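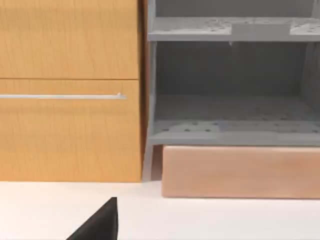 Vertical-grain drawer front, slim silver bar handle

Stikik Bin Temperature Cable

Zusham > Grain Storage > Monitoring > Cables

If you store barley, malt, wheat or corn in anything taller than you are, you want to know what's going on in the middle of it. I sold grain bins for Pillai before I started Zusham, and the calls I dreaded most all began the same way: "It smells kind of sweet in here." By the time you can smell it, you've already got a hot spot, and you're going to be moving a lot of grain on a day you had other plans.

So, the Stikik. It's a steel-cored cable that hangs from the roof of your bin with a temperature sensor every 7 feet, and it comes down to a little weatherproof box you can read from the ground. I've carried three other brands over the years and this is the one I kept (the other two-and-a-bit are still in a crate out back if anybody wants parts).

What I like about it

The jacket is smooth. I know, thrilling. But grain pulls down hard on anything hanging in it when you unload, and a ribbed or taped cable gives it something to grab. The Stikik is a slick nylon jacket from top to bottom with the sensors inside, so there are no bumps where the sensors sit. I've pulled these out of bins after a few seasons and been able to wipe them down and hang them right back up.

You can also swap the sensor string without taking the whole cable down. The string slides out through the top fitting. You do still have to climb up there, so please wear your harness, and please don't do it by yourself!

The reader is simple. Turn the knob, read the number, write it down. There's a wireless version too, and I'll sell it to you happily, but plenty of my customers are small maltsters with two or three bins right outside the door and they like the knob. I like the knob too.

Where it fits

Flat-bottom and hopper-bottom bins both work. In a hopper bin I leave the end of the cable loose. In a flat-bottom bin you can tie it lightly to the floor with the breakaway clip that comes in the bag. Use the clip! Don't wire it down tight with whatever's in your truck. A cable that can't give at the bottom puts all of that pull on your roof, and bin roofs weren't built with that in mind.

Speaking of roofs, call your bin manufacturer before you order and ask what load each hanging point can take. I'll need that number from you. On older bins with no paperwork I'd rather send you to a structural engineer than guess, and yes, I've lost a few sales that way.

For narrow bins, one cable down the middle usually does it. Wider than that and we need to talk about spacing, so send me a sketch with your diameter and eave height. Pencil on the back of an envelope is fine, I get those all the time.

What's in the box

One Stikik cable cut to your length
Roof bracket with bolts and a rubber gasket
Breakaway floor clip
Knob reader and mounting plate
30 feet of lead wire for the outside wall
The instruction sheet, which I rewrote myself this June after too many phone calls about step four

Price and lead time

Cables start at $85 for the shortest hopper size, reader sold with it. After that it goes by length, and I'll quote you before I cut anything. Cut cables can't come back, so measure twice. If you're ordering ahead of harvest, get in early. Everybody calls me the same week.

The warranty is 2 years on the sensors and the jacket. It doesn't cover a cable that got eaten by a sweep auger. I'm sorry, I've tried, they won't go for it.

Things people ask me

Will it tell me moisture? No, it's temperature only. If you want moisture as well, look at the Stisham, which costs a good bit more and needs power at the bin.

Can I leave it in while I fill? Yes, that's how it's meant to be used. Just check that your spout isn't aimed straight at it.

How often should I take a reading? I do mine every Tuesday morning, same time, same order, in a notebook. One reading by itself doesn't mean much. If a sensor has climbed for several readings in a row while the ones next to it stayed flat, turn the fans on and go find out why.

Does it work with malt as well as raw barley? Sure does. Malt flows easier, so it's kinder to the cable.

To order, call the shop or use the quote form and put "cable" in the subject line so it doesn't get mixed in with the fan belts.

Yusri Sumampouw
Zusham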